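### 1/13

Went to the Plokska open day in Dorkudbridge on Nov 1, 2024. Writing up what I saw while I still have the notes. Posts are short, I'm on the train.

### 2/13

Plokska has the upstairs floor of the old Sison building, past the tire shop. Sign in at the front, sticker on your jacket, coffee on the left. They ran groups of seven and I was in the second one.

### 3/13

Lukian Kostiuk took our group. He runs the recording side. He started with what they want at the end, a robot that can tidy an office after hours – push chairs in, clear a desk, put things back on a shelf. They call the project Benilau.

### 4/13

The robot itself was parked in the front room and moved once, to lift a mug off a tray and put it back. It took its time. A kid asked if it could go faster and Lukian said yes, but it drops more mugs.

### 5/13

Most of the tour was about the people who show it what to do. You do the job yourself with the kit on, the kit records how you moved and what you could see, and the robot's software learns from that. I'd read about this but hadn't seen it done.

### 6/13

Two ways of doing it there. One is bare hands, with a printed cube strapped to the back of each hand so the software can work out where the hands are. The other is a gripper you hold, with its own camera and a marker on it. Same kind of black and white square pattern on both.

### 7/13

I asked which one is better. Lukian said hands are easier on the person and grippers are easier on the robot, which has grippers too and no fingers to speak of. They do both and argue about it in November when the budget is due.

### 8/13

Office chairs came up a lot. I figured a chair would be the easy one. You know where it is and it has wheels. But the wheels swivel, the back tilts, and if you push off centre the whole thing turns instead of going forward. The Benilau list has 26 separate chair tasks.

### 9/13

247 recordings so far for chairs alone, according to the sheet on the wall. Lukian said they throw out the ones where a marker gets covered up for too long, and I didn't catch whether the 247 was before or after that.

### 10/13

Chair work in the back room. Both hands on the top edge in the first, the hand-held gripper up against the back of the chair in the second.

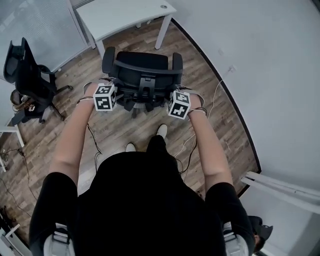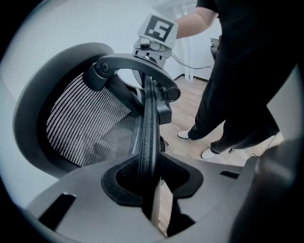 ### 11/13

We got to try a gripper after. It's lighter than I expected and my thumb was sore anyway. You squeeze, the fingers close, and you have to think about where your wrist is pointing the entire time. I pushed a chair under a table on my second go and hit the table leg on my first.

Somebody in our group asked whether the people doing the recordings get breaks. They do, every half-hour, and they switch jobs. Good question, I thought. The straps would bug me by lunchtime.

### 12/13

Things I wrote down and haven't sorted out yet:

- The floor matters. Carpet recordings didn't help much on hard floors when they tested it.
- They want more kinds of chairs and will take old ones if you drop them off at the loading door. No recliners.
- Lefties wanted. Their recordings lean heavily to right-handed people and it shows in which side the robot reaches from.
- No word on when Benilau goes into a real office. Lukian was asked twice and said the same thing both times – when it stops parking chairs in the hallway.
- The mug robot is not the chair robot. The chair robot was in pieces under a sheet, so we never saw it push anything. That was the one thing I was hoping for.

### 13/13

Next open day is in the spring, date to come. It's free but you have to book, and our slot filled up a week ahead. If you go, take the bus. Parking by the Sison building is permit only and I watched two cars get tickets while I was waiting outside.

If anyone from Dorkudbridge has a left-handed teenager and a spare office chair, I've got the sign-up sheet and can send it along.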